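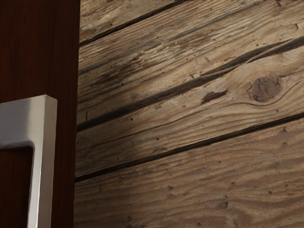 루데크, 스테인리스 연마용 부직포 휠 신규 라인 가동

산업용 연마재 제조사 루데크(Ludeck)가 러네스(Rurness) 공장에서 스테인리스강 및 알루미늄 표면 처리용 부직포 연마 휠 생산 라인의 가동을 시작했다. 신규 라인은 3월 시운전을 마치고 화요일부터 양산 체제로 전환됐다. 일일 생산 능력은 2교대 기준 900개다.

생산 품목은 나일론 섬유에 산화알루미늄 또는 탄화규소 입자를 수지로 결합한 적층형 휠이다. 기존 제품은 원판을 낱장으로 재단한 뒤 수작업으로 적층했으나, 신규 라인에서는 도포, 건조, 재단, 압착, 경화 공정이 연속으로 이루어진다. 경화로 체류 시간은 종전 60분에서 34분으로 단축됐다.

생산기술 담당 아눔 탈푸르 부장은 "적층 압력의 편차가 휠의 경도 편차로 이어지고, 이는 피연마재의 헤어라인 간격이 불균일해지는 원인이 된다"며 "프레스에 하중 센서를 설치해 설정 범위를 벗어난 휠은 경화 전에 배출한다"고 설명했다. 배출된 휠의 원단은 재사용하지 않는다.

제품은 입도에 따라 조, 중, 세, 극세의 네 등급으로 구분된다. 조와 중 등급은 용접 비드 제거 후의 변색 제거와 스크래치 정리에, 세와 극세 등급은 헤어라인 및 새틴 마감에 쓰인다. 경면 마감이 필요한 경우에는 극세 등급 작업 후 면 버프와 고형 광택제를 별도로 사용해야 한다. 휠 폭은 25mm와 50mm이며, 축 구멍에는 강제 부싱이 기본 장착된다. 플랜지 규격이 다른 설비를 위한 어댑터는 별매다.

초도 물량은 금속 가공업체 바즈와(Bajwa)에 공급된다. 바즈와는 건축용 난간과 주방 설비 부품을 가공하는 업체로, 시운전 기간에 중 등급과 세 등급 휠을 받아 자동 연마기에서 시험했다. 이 회사 품질관리 담당 파르빈 린드 과장에 따르면 시험 구간에서 휠 교체 주기가 종전 제품보다 22% 길었다. 다만 각관 모서리부에서는 마모가 평면부보다 빨라, 이송 속도를 낮춘 조건에서 추가 시험을 진행하고 있다.

루데크는 사용 조건과 관련해 휠에 표시된 최고 회전수를 초과하지 말 것을 안내했다. 탄소강에 사용한 휠을 스테인리스강에 다시 사용하면 철분이 전이되어 녹이 발생할 수 있으므로 소재별로 휠을 구분해야 한다. 보관 시에는 직사광선과 습기를 피하고 눕혀서 적재한다. 건식 작업에서는 집진 설비를 가동해야 하며, 알루미늄 분진은 다른 금속 분진과 분리해 처리한다.

유통은 티디스(Tidis)가 맡는다. 티디스의 함마드 쿠레시 영업팀장은 "중 등급 50mm 제품부터 출고하고 극세 등급은 재고가 확보되는 대로 주문을 받을 예정"이라고 밝혔다. 최소 주문 단위는 등급별 한 상자이며, 기존 수작업 적층 제품은 재고 소진 시까지 병행 판매된다. 기존 제품의 품번은 신규 제품과 호환되지 않으므로 재주문 시 확인이 필요하다.

루데크는 같은 공장에 플랩형 휠 설비를 추가하는 방안도 검토 중이다. 설비 사양과 도입 시기는 정해지지 않았다.

메위시 길라니 기자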